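News > Robotics > Products

Foveo opens orders for two-arm tabletop kit

By the products desk
May

Foveo has started taking orders for a tabletop robot kit built around two arms and a pair of black parallel grippers. The base version sells for $2964 and is aimed at small labs and training shops that want to teach robots light desk work.

The kit comes with a small camera at each wrist. A third camera, which views the whole table, is part of an add-on pack at $545. Both are sold through Benavides, the distributor that already handles the company's single-arm model.
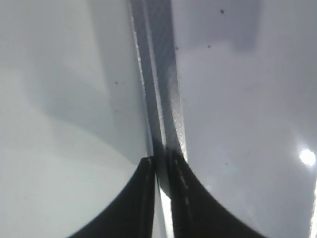 Foveo says setup takes an afternoon. Buyers bolt the arms to their own table, run a calibration program and then guide the arms through a job by hand to record it. The software stores up to 2000 recordings before older ones have to be moved to another drive.

The sample jobs supplied with the kit use things found in most offices. One has the arms handle a whiteboard and its eraser.

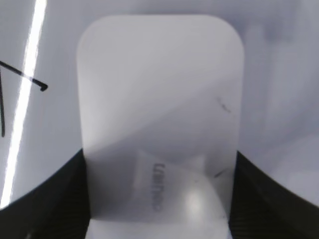 A white, rounded object between the gripper fingers, from the wrist camera.

Tusholm, a training center that tested the kit before release, ran the whiteboard job over three weeks. Its report rated the wrist cameras highly for close work but said glare on shiny surfaces was a problem under overhead lights. It advised buyers to try different lamp positions before recording.
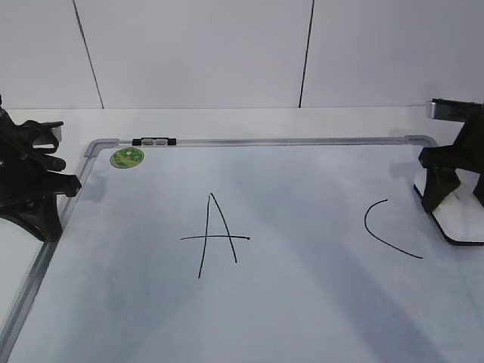

Both grippers at the whiteboard, with a handwritten "A" on the left and a curved mark on the right.

The report also found the printed manual thin. The section on fingertip replacement runs to a single page, and the wiring chart had two labels swapped. Foveo says a corrected manual will ship with all orders and can be downloaded by early testers. 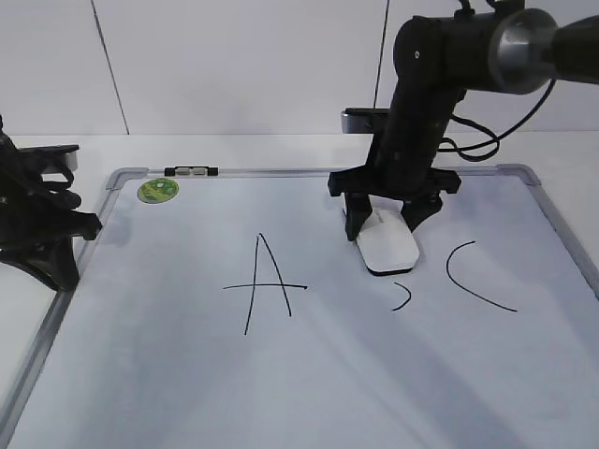
Spare fingertips are sold in packs of four. The warranty covers the arms for one year and the grippers for six months, with repairs done at the company's shop in Jirnthorpe. Orders placed this month are due to ship in July.

Foveo has not set a date for a version with longer arms.

14 shares | 3 comments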